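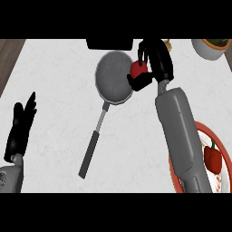
**Skutora Kitchen Pack**
Simulated tabletop tasks for two-armed robots, from Fagerlund

Skutora gives your policy a marble counter, a frying pan, some produce and two hands, then keeps score. The pack contains 12 tasks and 4,000 rendered demonstrations. Most of them involve putting food somewhere it wasn't.

The method is plain. Sun-ja Ko and Arvo Juntunen trained one policy on both arms together, and a second with each arm on its own network. On pick-and-place into the pan, the joint policy finished 79 percent of trials. The separate arms did worse, mostly by meeting in the middle.

Both sets of weights are included, so you can watch the collisions at your leisure.

**In the download**

- 12 task files with reset scripts
- 4,000 demonstrations, joint angles and head view
- Both trained policies
- Kirsty Cartwright's failure notes, which are longer than the manual

**Requirements**

One GPU and 4 free evenings. The evenings are for the installer.

**Known issues**

Round objects roll. Živko Dimitriou raised the friction in January and they now roll more slowly. Nothing in the pack cooks, so please stop asking about the burner.

Current build: Sep 7, 2025. Lab licenses are handled by the Asidstead office.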